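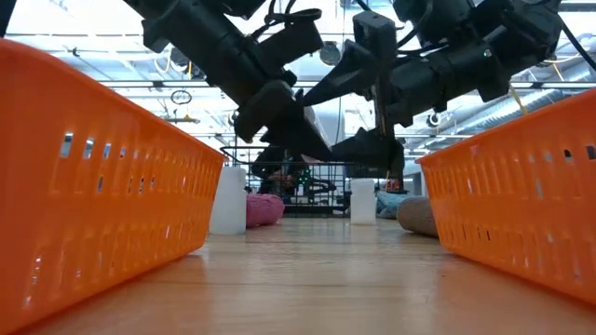
Dekholm, October

Forum > Home > Sorting, Storage & Other Losing Battles
Thread: Two-basket people, make your case

tablewright
I have converted to the two-basket method and would like someone to talk me out of it before I buy more baskets. One orange basket on the left of the table, one on the right, bare wood down the middle. Things come out of the left one, get looked at in the middle, and go into the right one if they have earned a place in my home. The whole hall closet went through it in one evening.

The trouble is that I now own two large orange plastic baskets and no closet space, the closet having been the point. Also my wife would like her table back. She has raised this more than once.

Questions for the room: do you leave the lane in the middle clear, or do you let a "decide later" pile live there? And are slotted sides a mistake for small stuff?

pell_mell
Slotted sides are a mistake for small stuff. I lost a set of hex keys one at a time through mine between the garage and the kitchen. It was like Hansel and Gretel with worse furniture.

Marguerite_in_Socks
Disagree. Slots are the best thing about them. You can see what's in there without digging, and nothing gets musty. Put small stuff in a zip bag, put the bag in the basket, and go live your life.

pell_mell
If everything goes in a bag first then what I own is a bag system with a basket hobby.

grout_expectations
On the lane: keep it bare. The minute you allow one item to rest there it sends for its family. I had a "decide later" pile in 30 minutes flat and it stayed until spring. It had a lamp in it by then.

tablewright
My weakness is the back of the table. The middle stays clear because I am a man of principle, and then everything I can't face gets lined up in a row along the far side, behind the baskets. It looks very orderly. It is the same pile, standing up straight.

Marguerite_in_Socks
What's the white cylinder at the front of your row of shame?

tablewright
Undecided. That's how it got in the row.

Lasavton
Can I be the dull one and ask about the table? It's low. I did two weekends of sorting at a coffee table and I walked like a question mark until the following month. Kitchen counter or nothing.

grout_expectations
Seconding the counter. Although I like the look of that wood, very honey. What do you put on it? Mine has been the color of weak tea ever since I trusted a spray.

tablewright
Soap and water, and guilt. It was like that when we got it. It shows every reflection from the ceiling lights, so at night I'm sorting into a glare and everything looks more valuable than it is.

As for the height, I sit on a cushion on the floor. Getting up is a separate project.

Teodor Solheim
I moderate the moving board and wandered over. I have packed up three households including a long-haul one to Lagos, and I would argue two baskets is one too few. You need in, out, and "belongs to someone else." That third category is bigger than people think. On the last move I kept a list of every object (the insurer wanted it) and it came to 1,185 lines, of which 223 were not ours. We had a neighbor's fondue set. We had met the neighbor twice.

pell_mell
Three baskets on one table and there's no lane left. You'd be sorting on your lap.

Teodor Solheim
The third one goes on the floor. The floor is free.

Lasavton
The floor is where tablewright is sitting.

Marguerite_in_Socks
I'd go the other way, one basket. Whatever fits in it stays, the rest goes. Two baskets just gives you somewhere to put your feelings.

grout_expectations
One basket is how my sister threw out her own passport.

Marguerite_in_Socks
Did it fit in the basket?

grout_expectations
It went out through a slot, as far as anyone can reconstruct.

pell_mell
THANK YOU

stumanari_fan
Does anyone have the Stumanari baskets with the fold-down handles? They have closed bottoms and solid sides and would settle this whole argument. I was told they stack too. I'd pay extra for a color that isn't orange.

pell_mell
Had one. Handle pinches. I went back to cardboard boxes, which cost nothing and have never drawn blood.

Marguerite_in_Socks
I like the orange. You can't lose an orange basket. I once misplaced a gray one for most of a year, full of towels.

tablewright
Update. The lane is holding. I've put a floor basket down for other people's property per Teodor and it already has 100 percent of my brother-in-law's extension cords in it. My wife has asked when dinner will be, and where. I said counter. Lasavton will be pleased.

The cylinder has been moved to the other end of the row while I think.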